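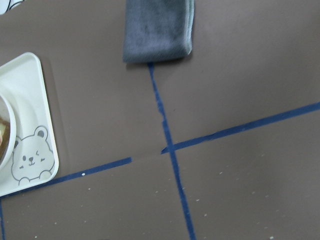

Fig. 1. Taped surface with folded gray towel and white tray.

Unit 4: Does marking the table help?

Handout for the Household Work and Methods course, Krawczyk Hall. Read before the practical.

Advice on tidying is full of claims that a place for everything saves time. Tape is the cheap version. You put strips on a table, each area gets a job, and things are supposed to go back where they belong. The Morkura method, which some of you will have met in first year, treats this as settled. I don't think it is, and the reading for this unit doesn't settle it either.

4.1 What a line can do

A strip of tape shows a boundary. It does not say what goes inside it. In Fig. 1 dark blue tape crosses on a brown surface, and the towel sits at the top of the vertical strip. Is the towel in its place? You can't tell from the tape. Somebody would have to give you the rule, and once you know the rule you should ask how much work the tape is still doing.

Look at the tape too. Part of the vertical strip just below the towel has ragged edges and goes narrow before it widens again. The strip on the right is much cleaner. Guides to this method always draw their grids with a ruler. Before you blame a person for putting a thing in the wrong area, check that the area has an edge they could follow.

4.2 The numbers people quote

The Trolitz workbook says that taped tables were cleared correctly in 86 trials out of 100, against 70 without tape. Points to raise in your write-up:

The same people did both rounds, and the untaped round came first. They had practiced by the second.

"Correctly" was scored by whoever had put down the tape.

There were 29 people. The workbook gives the total number of items handled, 500, in larger type, and it is easy to come away thinking that was the sample.

Nothing was checked after the first session. A layout that works on day one may be ignored by November.

I would not throw the result out. I would want it repeated with the order swapped before I taped a kitchen.

4.3 Folded cloths

Cloths are a poor test item and everyone uses them. A folded towel changes size depending on who folds it. The one in Fig. 1 makes a roughly rectangular bundle with a slightly uneven, rounded bottom edge, so deciding whether it lines up with anything is partly a matter of taste. A rigid tray is easier to score. If you use both, report them separately.

Fluleck's checklist asks for towels "square to the line." Try scoring that with a partner, without talking, and compare sheets. Last year's pairs disagreed often enough that we dropped the item.

4.4 For the practical

Work in pairs. One person sets the table and writes the rule on a card, face down. The other puts the items away with no instructions, then again after reading the card. Half the pairs use tape and half don't. Swap roles and repeat.

Bring your own cloth and one hard-sided item. Tape is in the supply drawer; please peel it off when you finish, including the short ends where strips overlap.

Write-up: two pages, due 20 Sep 2026. State what result would have changed your mind. Write-ups that say tape "creates order" with no comparison will be returned.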